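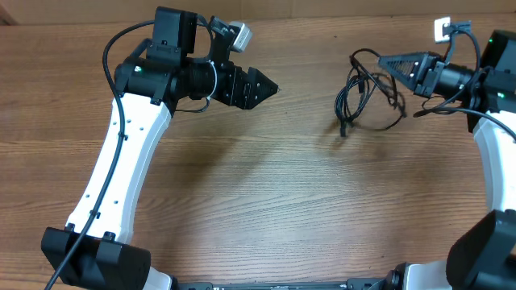 A reader wrote in after the April page that wrapping cords round your elbow is fine, she's done it for 34 years and never lost one. Fair enough. Maybe her cords are tougher than mine. I still wouldn't, puts a twist in every turn and the thing fights you next time you pull it out.

## Cords, cables, the bottom drawer

Tip the whole drawer out. Kitchen table, good light, cup of tea. Don't sort yet, just get it all out where you can see it.

Loose ends first. Find a plug, work it back through the loops, never yank. Pulling makes the knot smaller and harder and then your swearing.

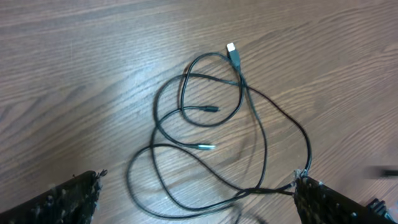 How tight should a coil be? About as wide as your hand for a thin charging cord, wider for an extension lead, and let it fall the way it wants to.

Ties: bread tags, old hair elastics, strips of hook-and-loop off the roll. Not rubber bands, they go gummy over summer and leave a mark. Twist ties OK but take the wire ones off anything you care about.

Label at the plug end. Masking tape folded over like a flag, ballpoint, done. "Printer". "Old camera". If you can't name it, into a bag in the garage for 6 months. Not missed? E-waste bin at the depot, not the kerb.

Gummy old tape residue comes off with eucalyptus oil on a rag. Unplugged, obviously. Wipe again with a barely damp cloth, then dry.

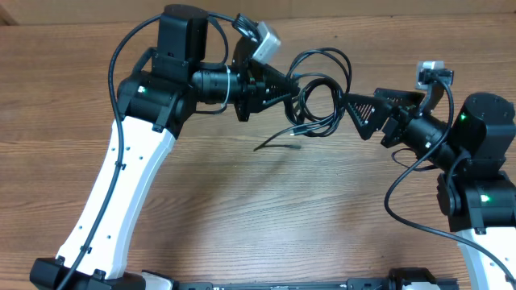 Same goes for the garage leads, only bigger. Hang them on a wide hook or a bit of old hose nailed up as a half-moon. A thin nail kinks them. Check the whole length for nicks while your at it, and anything with a split jacket gets binned, no tape repairs on mains leads.

Storage: shoebox, toilet rolls stood on end, one cord per roll. Fits 9 in mine. Colour on the lid if the kids share.
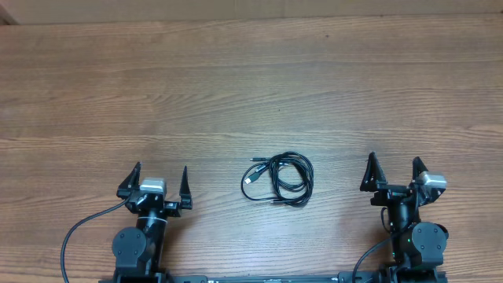 *Black cable, loosely coiled.*

Next time: sticky drawers, candle wax v. soap.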